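# Do You Need the Transit Pass? I Have Doubts

Third trip to Oakley in four years, and the first one where I kept every receipt.

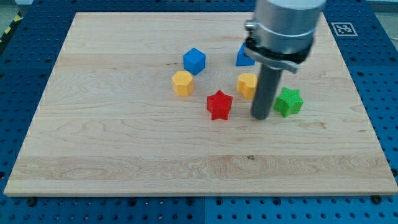 *Maple board on the blue table.*

Every travel page I read before this trip told me to buy the visitor transit pass. Buy it before you land, they said, it pays for itself in a day or two. I've bought that pass twice now on earlier visits and I never once checked whether it paid for itself. I just liked flashing it at the driver. So this October I didn't buy it, wrote down every fare, and did the math on the plane home.

The pass costs 80 dollars for a week. It covers city buses, the light rail, and the ferry to Risisness. It does not cover the airport train, which you find out in small print, on the second screen, after you've picked your dates. That bugs me more than the price does. The one ride every visitor is sure to take is the one ride left out.

My total for the week, paying as I went, was less than the pass. Not by a huge amount, and I'll admit it rained less than I expected, so I walked more than I'd planned. If I'd been stuck riding everywhere I might have come out even.

## The airport train

It's fine. It's clean, it leaves on the half hour, and it took me 30 minutes to get downtown, which matches what the sign says. What the sign leaves out is the walk from arrivals to the platform. You go up an escalator, across a glass bridge, down another escalator, and then along a corridor that smells like new carpet. With a suitcase and a bad knee, that walk is a real part of the trip, and I'd like somebody to put it in the schedule.

Yvonne Whiteley, who I stay with when I'm out there, thinks I'm being cranky and says to take the shuttle van. I took the shuttle van in the other direction. It stopped at five hotels, and at the third one we waited for a couple who had forgotten a phone charger. The van company promises "door to door," and I guess that's true if you count all the other people's doors.

## Buses

The 193 is the one most visitors will use. It runs from the station past the museum and up the hill to the park. Mid-morning, it's great. I never waited long and I always got a seat.

After 6 p.m. it's a different bus. The schedule says every 15 minutes. The app says "arriving soon" and keeps saying it. One night I stood at the stop outside the hardware store for so long that I gave up and walked, and two of them passed me one behind the other before I reached the corner. I know this happens in every city. I still don't understand why the app can't say so.

About that app. It's called Grasus, and the airport has posters for it everywhere. It wants your location, your contacts, and permission to send you alerts. I said no to contacts and it worked exactly the same, so make of that what you will. You can buy single tickets in it, but you have to load money first, in amounts that don't match any fare. I flew home with $2.15 sitting in there. I'd love to know how many other people have $2.15 sitting in there.

You can also tap a regular bank card on the reader, on every bus and train I rode. I saw that mentioned on exactly one sign, behind the driver, at knee height. I tapped for the rest of the week and had no trouble, and the charges on my statement were correct. I checked.

## The ferry

This is where the pass people have their best argument. The ferry to Risisness is expensive one way and worse round trip, and if you go more than once the pass starts to look smart.

But did I need to go more than once? No. I'm not sure I needed to go at all. The crossing is pretty, I'll give it that, and I sat outside the whole way with my hood up. The town at the other end is a row of fudge shops and a place called Pernora that rents bicycles with baskets. The boat back was full, so I waited for the next one and ate fudge. It was good fudge.

If you do go, take the first boat out. I met a retired bus mechanic in the line, Adebayo Chukwu, who rides over every few weeks to see his daughter, and he told me the afternoon boats fill up with day visitors as soon as the sun comes out. He also told me the ferry used to take bikes for free and doesn't now. The website still says it does. I looked it up while we were standing there and showed him, and he laughed pretty hard.

## Renting a car

I didn't. I priced one, though, and for the week it came to 400 dollars before parking, with insurance I couldn't get a straight answer about. Yvonne's street has permit parking, and the garage near her charges by the day and closes at midnight. Maybe a car makes sense if there are four of you and you want to see the coast. For one person going to museums and eating noodles, I don't see it.

People will tell you that you can't get around out there without driving. I think mostly those are people who drive.

## So who is the pass for?

If you plan to ride the ferry twice, and take the bus at least four times a day, and you never feel like walking, get the pass. Families might want to look at the kids' version, but check the age cutoff, which is lower than I'd have guessed – the woman ahead of me at the counter had a tall ten-year-old and a long argument.

Otherwise tap your card, keep a list, and add it up at the end. I may be wrong about my own numbers, too. I left out one ride where the reader was broken and the driver waved everybody on, and I'm not certain I wrote down the last trip to the station. I was running late and eating a sandwich.

I asked the visitor desk how they figured that the pass "pays for itself in two days." The guy was nice about it. He said it was based on typical use, and when I asked what typical use was, he gave me a brochure. The brochure said the pass pays for itself in two days.

Next spring I'm supposed to go back for a wedding. Yvonne has already offered to pick me up at the airport, and I've said yes.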